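This site uses cookies to remember your login and your open tickets. Accept all | Manage settings

Brimwood Oven Helpdesk: closed tickets

Bread burning underneath, pale on top
Posted 22 May 2019 by Simone Bragança

Status: solved (hooray!)
Reported by: Edileuza Rangel
Oven: Stovero built-in, fan and conventional

What was reported

Edileuza bakes a sourdough most mornings and wrote to us in a bit of despair. Every loaf was going black on the bottom while the top stayed the colour of porridge. She'd already tried a lower shelf, a higher shelf, a new bag of flour and a different tin. I do love a ticket where the person has done half the detective work already!

First checks

Asked which setting she was using. Conventional, top and bottom heat, 230 on the dial.

Asked for the shelf position. Second from the bottom, with a baking stone on it.

Asked how long the oven had been on before the loaf went in. As soon as the light went off, so not long at all for a stone that thick. I suggested a longer preheat, expecting that to be most of the answer. It wasn't. The next loaf was worse underneath and just as pale on top.

Second round

Alcides Caldeira joined in here and suggested the toast test, which is my favourite test of the lot. Take the stone out, cover the wire rack with slices of cheap white bread, set the oven to 180 and leave it for 8 minutes. Then turn each slice over and look at both sides.

Edileuza's came back brown underneath and nearly white on top, from front to back. So the bottom element was working hard and the top one was doing very little, or nothing.

We then had her try the grill by itself. The inner part glowed after a minute. The outer loop stayed dark. On this oven the outer loop is the one that gives top heat in conventional mode, so there was our culprit!

The fix

1. Switch the oven off at the wall and at the fuse board. Let it cool right down.
2. Take out the racks and the stone, and put everything you've removed on the worktop, well away from the edge.

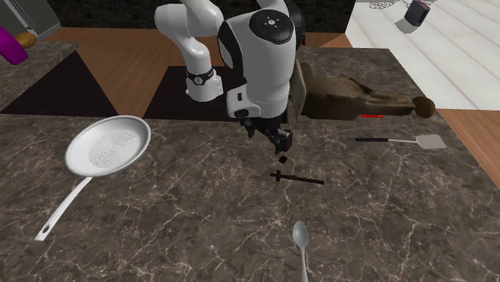 3. Undo the screws holding the top element and ease it forwards. Take a photo of the wires before you pull any of them off.
4. Fit the new one with the wires in the same places. Anselmo Macedo did this part for her, as he's a qualified electrician. Please get one if you're at all unsure.
5. Run it empty for half an hour with a window open.

Result

Toast test repeated: even on both sides. First loaf after the repair had a deep brown crust and a base you could knock on. She's moved the stone down a shelf as well and likes it better there.

Related tickets

Oven light stays on with the door shut
Grurkik door seal coming away at the corner
Fan noisy after cleaning
Which shelf for pizza?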